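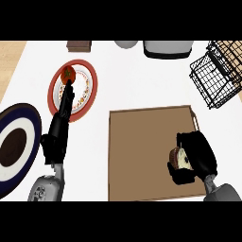

White tabletop with a plate, a brown tray and a wire basket

Parkness Supper Club
Minutes of the planning meeting, June 16, 2018
Notes taken by Keir MacRitchie

Present: me, my brother Gregor MacRitchie (running the meeting), both Dunbar sisters, old Mr. Holitz and his grandson, Lena from the bakery, Pat and Jo. Apologies from the Mekgate crowd, who had a wedding.

We got going late thanks to the coffee, which took forever, and then Gregor made us all go back over the spring minutes even though I'd emailed them out. One correction: I wrote that the spring supper ran out of bread. It was rolls we ran out of. There was plenty of bread. Lena wanted that put right and fair enough! Minutes approved.

Left over from last time

The hall key. I still have it. I'll hang it back on the hook by the kitchen door this week, and Jo has promised to text me until I do.

The big stockpot has come back from Mekgate with no lid. Pat is asking around over there. If it hasn't shown up by August we'll buy a lid on its own and live with it not matching.

The September supper

Most of the evening went on this. We're going ahead, same hall, doors at 5, food at 6. We had 46 people last September and it was a squeeze along the window side, so we talked for a good long while about whether to cap it. The older Dunbar sister wanted a firm limit of 50. Gregor thought we should just let people come, as we always have. I was with Gregor until Mr. Holitz reminded us about the year people ate standing in the hallway with their coats on (I was one of them, and I'd somehow blanked it out). So it's a limit of 50, names on the sheet at the library, and kids count.

We're also changing the layout. The long tables go end to end down the middle and the dessert table moves over by the piano, so the dessert line and the main line don't run into each other like they did last time. Jo drew it on the back of an envelope and I've got the envelope.

The menu

Lena suggested one soup, one big baked dish and whatever people bring. Everyone liked that. The soup will be either squash or leek and potato and we had a show of hands, which was a tie, and then we had another one and it was still a tie, so Lena gets to pick on the day depending on what looks good at the farm stand. The baked dish is macaroni and cheese again. I asked if we could try something different for once and I was shouted down, in a friendly way.

Anybody bringing a dish should write what's in it on a card. Nuts, eggs, dairy, all of it. We had only 3 cards last time and one of them just said "Casserole." Pat will put blank cards and a couple of pens out on the serving table so there's no excuse.

Mr. Holitz will do his plum dumplings. He says he'd like two helpers who are willing to be told they're doing it wrong. His grandson is one. I've volunteered to be the other and I'm really looking forward to it, I've been trying to get that recipe out of him for years!

Money

We're staying at $5 a head, free for kids under ten. The younger Dunbar sister asked if we should go up, what with the hall rent, but we've got enough in the jar to cover it and we'd all like to keep it cheap. We'll look at it again after the supper.

Dishes and cleaning up

A bit of a gripe here and I said I'd write it down. The same people wash up every time and this time two of them missed the music. So the washing up is going to be in shifts, half an hour each, with a list on the fridge. Gregor is on the first shift. He put himself there, for the record, after Jo looked at him.

Please put your name on the bottom of your dishes. Masking tape is fine. I still have a blue pie plate and a slotted spoon at my house from spring, and if they're yours, come and get them.

Music

The fiddle players have said yes. Pat's nephew wants to bring his accordion. We said yes to that too, after a short silence.

Anything else

Lena asked if we could get proper aprons. Everybody likes the idea, and the older Dunbar sister has fabric, so she's going to sew one and bring it along for us to look at.

Next meeting is at Gregor's, same time, in August. He's making chili. Bring a chair if you can.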